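I have been meaning to write about laundry for ages, and every time I sit down to do it something more glamorous comes up (the time the boiler went, for instance, got three posts). But it's December 20, 2019, the house is about to fill with relatives, and I have spent most of this week folding things. So laundry it is!

Some background for anyone new. We moved into this flat in August with far too many clothes and nowhere sensible to put them. The bedroom wardrobe came with the place and it has one rail and a shelf so high I need a chair to reach it. For the first few months we lived out of a big heap on the armchair, and the heap had two ends, the clean end and the end we didn't talk about. I'd go digging for a black jumper at seven in the morning and come up with a tea towel.

What changed was baskets. I know, I know. I went to Soltani, the homeware shop by the bus station, for a washing-up bowl and came home with four plastic baskets and no washing-up bowl. They're the plain kind with holes all over, and I can't tell you how pleased I am with them. I'd always bought wicker because it looks nice in photographs, and wicker had been quietly pulling threads out of my knitwear for years. I lost a lovely green cardigan to a wicker basket. The cuff went first and then there was a sort of ladder up the arm, and I wore it with the sleeve rolled up for a whole winter before I'd admit it was done for.

Plastic with holes also lets the air through, so if a pair of jeans goes in with a slightly damp waistband (and it's always the waistband, isn't it, and the pocket linings) it doesn't smell like a pond by the weekend. You can wipe them down too. And the white ones show you straight away when a sock has been left behind, particularly if you wear as much dark stuff as we do.

The system, if I can call it that, goes like this. One basket per kind of thing and never more than one layer deep to start with. Jumpers and sweatshirts go flat, folded in thirds with the arms tucked behind. T-shirts get their own basket and go in standing up on their edges -- that was my sister's idea and I fought it for a month before giving in. Trousers are folded once down the middle and then twice across. Anything that needs mending goes in the fourth basket, which has been full since the day I bought it.

And do the folding at a table! I used to do it on the bed, bent over like a question mark, and then wonder why my back hurt. A table at a decent height with a bit of clear space either side of the basket makes all the difference. You put the basket down, fold the thing next to it, and it goes straight in. It's the carrying about that ruins a good fold. I can make a beautiful square sweatshirt on the bed and by the time I've walked it down the hall it's a sausage.
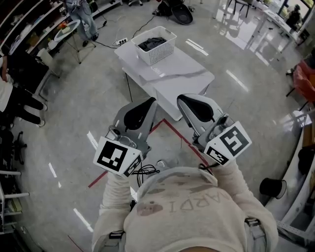

Fengying Shao wrote in after my last tidying post to say that she never folds dark things on top of pale ones, even clean, and that I'd regret it the first time a new grey top met a cream jumper on a warm shelf. She also thinks one garment to a basket is perfectly reasonable if it's a thick one, and that people squash their winter clothes far too much. I had to go and look at my own shelf after that, and she's right, the bottom two jumpers had gone as flat as pitta bread.

So I've been rearranging again. The thick things are now in the two biggest baskets with plenty of room on top, and the thin things have been pushed together. It takes up more of the shelf than I'd like and I've had to move the board games to under the sofa, where one of them (Drindamus, the one with all the little tiles) has already been kicked open. I found a tile in my slipper this morning.

Fluffy jumpers are their own problem, by the way. Anything with a fuzzy pile sheds on everything near it, and if you put one in with a dark sweatshirt you'll be picking bits off for days. Mine live in an old pillowcase inside the basket. It looks a bit sad but it works. I bought a lint roller called a Fliltik, which was fine for about a fortnight and then lost its stick, and I've gone back to wrapping parcel tape round my hand like my mum does.

A few people asked about labels. I tried them! I wrote them all out on card and tied them on with string and they looked terrific for one evening. Then the string kept catching on the shelf, and anyway the baskets have holes in them so you can see what's inside. I've kept the one that says MENDING as it makes me feel I might do some.

The other question I get is how often I do all this, and the truth is it depends on the weather. In summer I can dry a load on the balcony and have it folded before tea. At this time of year everything hangs about on the airer for two days and I fold in dribs and drabs, three things while the kettle boils, a couple more while I'm on the phone. I used to save it all up for one enormous session, with a film on, and I'd get through half of it and then fall asleep with the rest on my legs.

Folding in thirds took me a while to get the hang of, so if yours keep coming out lopsided, try laying the jumper face down first and smoothing it from the middle outwards. Fold one side in as far as the collar, bring the sleeve back on itself so it lies straight down, then the same with the other side. Hems up to the shoulders in two goes. With hoodies I fold the hood down into the neck before anything else, otherwise it's like trying to shut a suitcase with a cat in it.

Next on my list is the airing cupboard -- I opened it yesterday to look for a spare duvet cover and shut it again. There are sixteen pillowcases in there and I couldn't find two that matched. My aunt arrives the day after tomorrow and she's getting one with stripes and one with ducks.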